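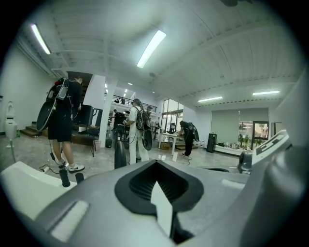 Handout 5: Working with the hand-held gripper

Manipulation Project, summer block
Issued 1 Jul 2024

Read this before your first recording session. It replaces the two-page sheet you were given with Handout 4. The assessment details at the end have not changed.

1. What this part of the project is for

In the first part of the course you moved the bench arm by writing waypoints. Most groups got a pick-and-place working for one object in one position and found that it failed when the object was moved by the width of a finger. In this part you will teach the same arm from demonstrations. You carry out the task by hand with the gripper, the camera on the gripper records what it sees, and the recordings are used to train a policy that the arm then runs.

The hand-held gripper has the same fingers as the arm. A person can therefore collect demonstrations anywhere in the hall without the arm being present. The price is that the recording holds only what the camera saw and how far the fingers were open. If you used information the camera did not have, such as looking round the side of a box, the policy cannot learn it.

2. Terms used in this handout

Episode. One complete attempt at the task, from start pose to end pose, saved as one recording.

Start pose. Gripper held still, fingers open, object in view.

Mapping pass. A slow sweep of the work area made before any episodes, used later to work out where the gripper was.

Track. The path of the gripper through the room, worked out from the video.

Lost track. A stretch of an episode where the software could not work out the path. Short gaps can be filled in. Long ones mean the episode is thrown away.

Jestora. The program on the lab machines that sorts, checks and labels your episodes.

Binix. The storage server. All raw recordings go there and nowhere else.

3. Working in the shared hall

Several groups work in the hall at once and people will be wearing packs and moving between tables. The following applies to everyone.

Put your pack on standing up, away from the tables. Check behind you before turning round. A pack sticks out further than you expect and it is easy to catch a monitor or another person with it.

Cables must not lie across a walkway. If you need to cross the room with a cable attached, unplug it first or have a partner carry the slack.

Keep the stairs clear. Do not leave bags, boxes or chargers on them, and do not record while standing on them.

Closed shoes only. Tie back long hair and remove lanyards before picking up a gripper.

Anyone may call "stop". When it is called, everyone in the hall puts down what they are holding, including people who are in the middle of an episode. The episode is lost. Mark it as aborted and move on.

No food on the tables. Drinks with lids may be kept on the floor against the wall.

4. Before you record

Work in pairs. One person operates the gripper and the other keeps the log. Swap after each set.

4.1 Collect a gripper and check it. Open and close the fingers fully, several times. They should move freely and close evenly. If one finger lags, hand the gripper back and take another. Do not try to adjust the linkage yourself.

4.2 Clean the lens with the cloth from the kit box. Do not use your sleeve. A smear near the edge of a wide lens is hard to notice on the preview and affects every episode in the set.

4.3 Check the storage and battery. Start each set with a full battery, even if the last one seemed to have plenty left.

4.4 Set the clock. The gripper takes its time from the lab machine when it is plugged in. If you skip this the finger data and the video will not line up, and Jestora will refuse the whole set.

4.5 Look at the preview. The fingertips should be in view. The edges of the picture will be dark and curved, as is normal with this lens. Straight lines such as door frames and beams will look bent. Leave it as it is, because the correction is done in software later.

4.6 Check the light. If part of your work area is in direct sun, lower the blind on that side or move the table. Light that changes between episodes is fine and is even useful. Light that is so strong that the object turns plain white is not.

5. The mapping pass

Do one mapping pass at the start of each set and another whenever the table is moved.

Hold the gripper at chest height, then walk slowly round as much of the table as you can reach, keeping the table in view. Raise and lower the gripper as you go. Finish where you began. It should feel too slow. Fast turns on the spot are the most common cause of a failed map.

The software needs things that stay put: the edges of furniture, posts, window frames, labels on walls. Large blank surfaces give it very little. People walking about give it points that move, and these are mostly ignored, but if a person fills half the view the map can be thrown off. Ask your neighbours to stand back while you do the pass, and do the same for them.

If the map fails twice in the same place, put something with a printed pattern on the table and try again. Leave it there for the rest of the set.

6. Recording episodes

The task for this part is the Trosov tray: pick up the block, place it in the matching slot, withdraw. The trays and blocks are in the cupboard by the lab machines. Sign them out as a set, because the slots vary a little from tray to tray.

For each episode:

6.1 The log keeper places the block. The operator should not place it, as people tend to put it where it is easy to pick up.

6.2 Go to the start pose and hold still while the log keeper says the episode number aloud.

6.3 Start recording, reach, grasp, place and withdraw in one steady movement. Do not stop to think in the middle. If you need to think, the policy will learn to pause.

6.4 Hold still again at the end, then stop recording.

6.5 Log the result straight away as good, poor or aborted. A poor episode is one where the task was completed but you fumbled. Keep these. They are useful in the comparison in section 8.

Change the position and angle of the block every time. Change the height of your start pose from time to time. Keep your free hand out of view. If your hand steadied the tray, the episode is aborted, even if everything else went well.

Each pair records sets until the group has 400 good episodes between them. Spread these over at least 5 sessions. Groups who tried to do it all in one long afternoon last year had tired hands by the end, and their late episodes were noticeably worse.

7. After the session

Plug the gripper into a lab machine and run the upload. Files go to Binix under your group name, with one folder for each set. Wait for the check to finish before you unplug. Do not delete anything from the gripper by hand, as the upload program clears it once the check has passed.

Open the set in Jestora and go through the report. For every episode marked as lost track, watch the video and write a line in the log saying what you think went wrong. The usual causes are:

- the operator moved too quickly on the way to the object
- the gripper was so close to the tray that nothing else was in view
- somebody leaned across the table
- the tray slid and took most of the visible detail with it
- glare from a window or from the polished floor

Put the gripper on charge and hang the pack up by its top strap. Coil cables loosely. Tight coils break the ends.

8. Training and comparison

Training is run overnight from the queue. You do not need to write the training code, but you must be able to say what goes into it and what comes out. Read the notes for the Văn module before your slot. It is the part that turns a track and a finger opening into commands for the arm, and it is where most groups get a sign or an offset wrong.

Train three policies: one on all good episodes, one on half of them chosen at random, and one on good and poor episodes together. Run each on the arm from the same block positions and record the number of successes. Use the positions marked on the test mat so that the comparison is fair.

The arm must be run with the guard in place and with a second person at the stop button. This applies to every run, including ones you expect to be dull.

9. What to hand in

A group report of no more than 7 pages, not counting the log. It should contain:

- how you divided the work
- a short account of your recording set-up, including table position and lighting
- the number of good, poor, aborted and lost episodes, by set
- results for the three policies, with the test positions shown
- two failures described in detail, with your best explanation of each
- what you would change if you had the same time again

Marks are given for the explanation of failures as much as for the success rate. A group whose arm misses often but who can show why will do better than a group with a good score and no account of it.

The log is handed in as it was written. Do not tidy it up or copy it out.

10. Questions to think about before the next class

The camera is fixed to the gripper and sees the whole task from there. Which tasks would be hard to learn from this view alone?

Two operators do the same task in different ways, both well. Is it better to train on one operator or on both? What would you measure to find out?

Your map was made in the morning with the blind up. You record in the afternoon with it down. What do you expect to happen to the track?

Bring short written answers. We will go through them at the start, before the hall is opened.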